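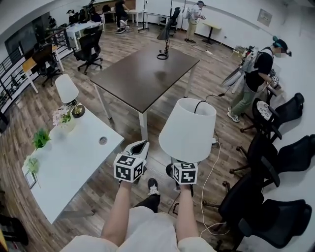 Randley open day, Endance building, second floor. Got there late, 38 minutes on the bus from Hladun, so missed the intro talk. Straight up to the lamp and desk room.

Good room. Wood plank floor, white desks, one big dark brown table with pale legs. Lamps all over. Liked the plain white shades best, and teh black desk lamp with the cone head, would take that one home tomorrow. Small vase of pink and white flowers on a desk, nice touch. Cables on the floor tho, watch your feet.

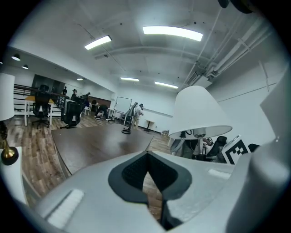
Dark table, black desk lamp, white shades. Randley, upstairs.

Coffee downstairs, 200 people in line or felt like it. Skipped it. Grornurard had the room next door, mostly rugs, didnt stay long. Free entry, doors close at 6. Going again in January if they run it.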